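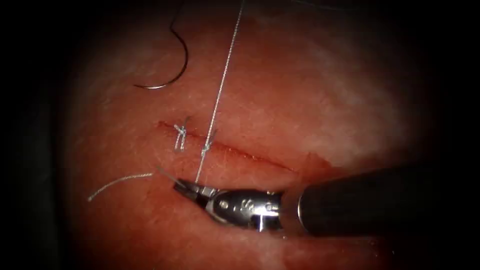
The Dremeo needle driver is the standard instrument supplied with the Doltska suturing workstation, and it is the one most training labs will use every day. It has slim, tapered jaws on a jointed stainless-steel wrist, carried on a matte black shaft. The jaws are narrow enough to take hold of a suture strand close to the tissue without covering the stitch next to it, so with two knots already in place across the cut, the trainee still has both of them in view while the driver holds the thread for the next step.

Doltska sells the workstation as a complete bench system for teaching and research in robotic suturing. It is for use on synthetic tissue only and is not cleared for clinical work of any kind.

What's in the box

Two instrument arms with bench clamps
Two Dremeo needle drivers
Control console with hand controls and foot pedal
Fixed camera and light on an adjustable post
Pad tray with four corner clips
3 Clomden tissue pads
Starter pack of curved needles and braided suture
Power supply, cables and printed setup guide

A monitor is not included. The console has a standard HDMI output and works with most desktop screens.

Tissue pads

Clomden pads are soft, reddish synthetic sheets with a finely textured surface. They can be bought plain or with a cut already made. The plain pad is the better choice for research groups who want to set their own wound length and angle. The pre-cut pad saves time in a class. Both fit the same tray.

A pad can be wetted with the spray bottle supplied in the refill kit. A damp pad behaves more like tissue under the jaws, and it also puts small points of glare into the camera picture. If you are recording for later scoring, turn the light down a step before you start. The light is set up to be brightest in the center of the field and drops off toward the corners, so keep the cut near the middle of the tray.

Blot pads dry after use and store them flat. Pads left folded will keep the crease.

Needle drivers

The wrist bends in two directions and the shaft rotates. Grip force is set at the console in 6 steps. Step two is right for holding thread; higher settings are meant for driving the needle and will fray light suture if you leave them on while tying. The most common complaint we get about frayed thread comes down to this setting.

Drivers lock into the arm with a quarter turn and can be changed with the power on, as long as the arm is parked. Wipe the jaws after each session — dried residue in the joint is the main cause of a stiff wrist. Do not put drivers in an autoclave or a dishwasher.

Recording

The console saves camera video and arm positions to a USB drive. Video is a standard file that opens on any computer. Position data is a plain table, one row per time step, with columns for each joint and for jaw opening. Both are stamped from the same clock, so they can be lined up without extra software. Instructors who only want the video can switch position logging off in the menu.

Ordering

Doltska workstation, complete: order no. 618
Dremeo needle driver, single: order no. 304

Pads, needles and suture are sold by the pack through Reuter, our parts distributor, who also handles repairs. Send drivers back with the protective cap on. A worn driver can be traded in toward a new one if the shaft is undamaged.

Workstations shipped before June need a console update to use the current drivers. The update is free and can be installed from a USB drive.

Page last updated August 21, 2019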